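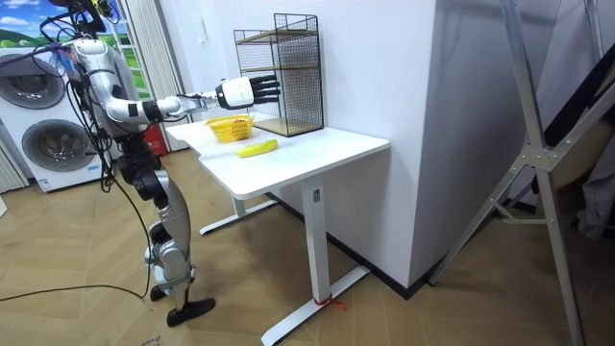 Why does your tummy rumble?

Hello again! I had a letter from a reader called Halldóra Bach, who wants to know why her tummy growls in the middle of maths. Mine does it in the library, so I was very keen to find out.
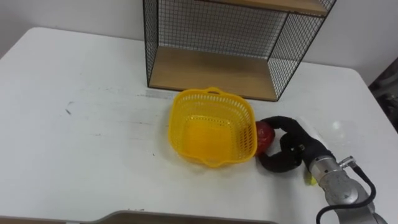 Reading time: 3 minutes

Your tummy is a stretchy bag made of muscle. When you eat, the walls of the bag squeeze in and out and mix your lunch with special juices until it turns into a thick soup. Then the soup gets pushed along into your small intestine, a long, curly tube where your body takes out all the good bits.

Squeezing soup along a tube is noisy work, and there's air in there too (you swallow a bit every time you eat, drink or talk). Air and liquid sloshing about together make a gurgle. Try it with a bottle half full of water – give it a shake and listen!

So why is it louder when you're hungry? A couple of hours after a meal, your tummy has a tidy-up. The muscles squeeze again to sweep out any leftover crumbs, and with no food in there to muffle the sound, everybody on your table gets to hear it.

Grown-ups have a very silly word for all this. It's borborygmus, and you say it bor-buh-RIG-muss. I practised it on the bus and got some funny looks.

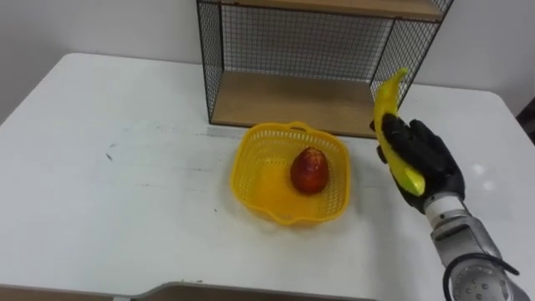 Can you stop it?

Not completely, and you wouldn't want to, as it means your insides are busy doing their job. A small snack or a few sips of water will often quieten things down for a while. Eating slowly helps as well – you gulp down less air that way.

Next time I'll be answering Mogens, who has asked me why we yawn.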